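毛糸の手編み小物を共用の洗面台で手洗いする際の注意点について

投稿者:Gallberg

集会施設「Radorstead」の利用団体で、備品の管理を担当しております。当団体では膝掛けや帽子などの毛糸製品を保管しており、8月に一括して手洗いを行う予定です。施設には洗濯機がなく、使用できるのは白い洗面台のみでございます。洗剤の量、すすぎの回数および干し方について、ご教示いただけますでしょうか。なお、洗濯表示のない手編みの品も含まれております。

投稿者:Lam

洗濯表示のない品につきましては、まず目立たない箇所で色落ちの有無をご確認ください。濃色の毛糸は、淡色の品と分けて洗うことをお勧めいたします。

洗面台に30度以下の水を張り、中性洗剤を溶かします。洗剤の量は製品の表示に従ってください。品物は1点ずつ沈め、手のひらで静かに押し洗いをします。揉み洗いは縮みや毛羽立ちの原因となりますので、お控えください。すすぎは水を替えながら3回を目安とし、泡が残る場合は追加します。
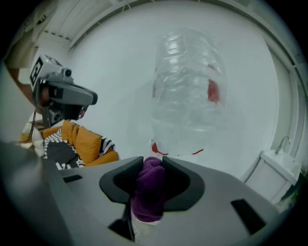 洗面台のある部屋にて。紫色のニット製品と透明なボトル

起毛した柔らかい編地は、丸めたまま置かず、形を広げてから作業に移ってください。脱水はタオルに挟んで水分を吸わせる方法が安全です。絞ることは避け、タオルの上から軽く押さえます。その後、風通しのよい日陰で平干しとしてください。吊り干しをいたしますと、水分の重みで編地が伸びるおそれがあります。

また、共用の洗面台では、毛糸くずが排水口に流れ込みやすくなります。作業前に目の細かい網を取り付け、終了後に取り除いてください。

投稿者:Brarnolholm

平干し用の網がない場合は、乾いたバスタオルを敷けば代用できます。タオルは途中で1度交換してください。

投稿者:Gallberg

ご回答いただき、誠にありがとうございます。平干し用の網は手元にございませんので、バスタオルを用意いたします。念のためお伺いいたしますが、柔軟剤は使用しても差し支えないでしょうか。

投稿者:Lam

差し支えございません。最後のすすぎの後に水を張り直し、製品の表示に従った量を溶かしてください。10分以上の浸け置きは不要です。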